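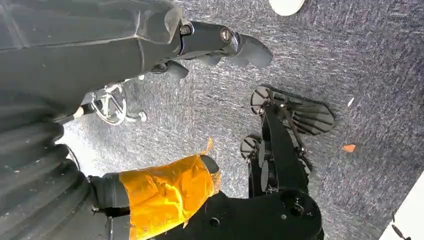
Durik second-hand arm bundle: what we paid and what we would budget next time

2020-03-25
By Rocío Iturra

We bought the Durik bundle in March from Jayasinghe, who deal in used lab and workshop equipment. It is a grey arm with a black gripper, sold with a box of mixed parts from older walking and handling machines. We run a small training workshop and wanted something learners could take apart and put back together without anyone worrying about the warranty. A new Plukow arm was the other option on the list.

The asking price was 900 pounds. Delivery was another 27, which I thought fair for the weight. We had put aside 300 on top for spares, cables and whatever else turned up, and by the end of the first fortnight we had spent 213 of it.

The arm

The arm is the reason to buy the bundle. The housing is smooth and matte, and the joints move freely through the range we need. It is slower than a new machine, but we are not running a production line and slow suits beginners.

Setting it up took us a day and a half. Most of that went on the software, because the copy supplied was two versions behind the manual. Jayasinghe sent the right one when we rang. If you are planning a purchase like this, put two days of somebody's time in the budget and treat it as part of the price.

The gripper

The gripper has chunky, rounded fingers. They are good on boxes, tubes and anything with a bit of give. They are poor on thin wire and flat card, and we have given up trying to get a washer off a table with them. Boretti make a narrower set that fits, and that was the largest single item in our 213. I would order it at the start. We lost a week of sessions waiting for it.

You can get at the fixings on the side without dismantling anything else, so changing a finger is a job a learner can do.

The box of parts

Parts boxes vary, so ask for a list before you pay. Ours came without one and I had to write it myself. The best thing in it is a jointed foot mechanism in black, with flat brackets and struts and a ribbed sole plate. We have used it in more lessons than the arm. People understand a foot, and they can see how one strut pulls on the next.

There is also a length of black bellows with some scuffs and light dust on the ridges. It will do for showing how a cover folds. I would not fit it to a machine that had to keep dirt out, and I have priced a new one for next year.

One black link has orange-yellow tape wrapped round the end, crinkled and lifting into a ragged flap at the top. Allow an hour or two for cleaning and re-wrapping if you buy used. It is dull work and it always takes longer than the plan says. A silver wire bracket with a small round foot is the sort of thing that gets thrown out by mistake, so bag and label small parts on the day they arrive.

Space

We had planned for a bench and forgot about the floor. A bundle like this needs a clear patch where parts can be laid out and sorted. Low-pile carpet is kind to the parts and to knees, but a speckled grey one is a bad background for small screws. A cheap plain mat would solve it, and I have added one to the list.

Support

Jayasinghe answered the phone each time and did not charge for advice. Durik themselves no longer sell new spares for this model. That is my main worry. We can get gripper parts from Boretti, but a failed motor would mean finding another used arm, and I would set aside money for that from the second year on.

Would I buy it again?

Yes, for teaching. For a small firm that needs the same job done every day I would look harder at the Plukow. It costs a good deal more, but the spares are still made and the setup is included in the price.

If you do go for the Durik, ask these before ordering:

- which software version is supplied, and whether it matches the manual
- whether the fingers are the wide or the narrow type
- what is in the parts box, in writing
- whether delivery is to the door or into the room (ours was to the door - two of us carried it up)

Four stars out of five. The missing list cost it the other one.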